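Durnton Community Furniture Reuse Program
Interim Progress Report to the Mekonnen Fund
19th May

Reporting against the approved work plan

The program collects unwanted household furniture in Durnton and Buslow, repairs it where the cost is justified, and supplies it to households moving out of temporary housing. The Fund's grant covers workshop rent, finishing supplies and part of the delivery budget. Collections and deliveries have continued without interruption during the reporting period.

Tables remain the item most often requested by referring agencies. Light-colored wooden tops have proved easy to place in small apartments, and the intake guidelines now give them priority over dark or heavily carved pieces.
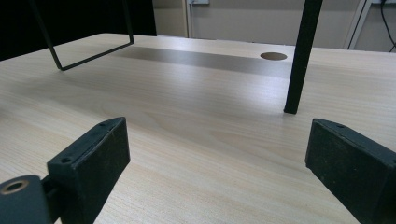 Light wooden tabletop with wavy grain.

Workshop operations

The lease on the second workshop bay in Buslow was signed later than planned while the landlord completed electrical work. The bay is now in use for sanding, and finishing has stayed in Durnton. Keeping the two activities apart has reduced the number of pieces returned for refinishing due to dust in the topcoat.

Stock records have been moved to Cluvix. Entries from the old paper ledger are still being transferred, and the chair records contain gaps that staff are correcting from delivery slips.
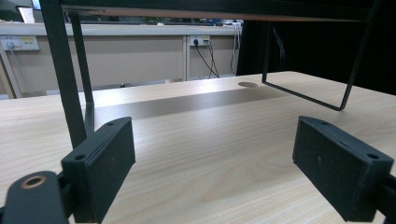
Finishing standards were revised during the period at the request of the referring agencies, who asked for surfaces that families can clean easily. Opaque paint is now limited to tops with stains or mismatched repairs. Where the wood is pale and the grain fine, with lines running mostly in one direction as on the tabletop shown, the standard calls for a clear finish and sanding along the grain. The written guidance has been issued to both sites.

Budget

Spending is within the approved total. Delivery costs were higher than forecast owing to van repairs. The program requests permission to move $2000 from the workshop rent line, which was underspent during the lease delay, to the delivery line. No additional funds are sought.

Outstanding matters

The upholstery training course has not begun. Of the 4 places offered, 2 have been accepted, and the course will be advertised again through the referring agencies. The fire safety inspection of the Buslow bay is still to be scheduled.

The final report, with audited accounts, will be submitted in September.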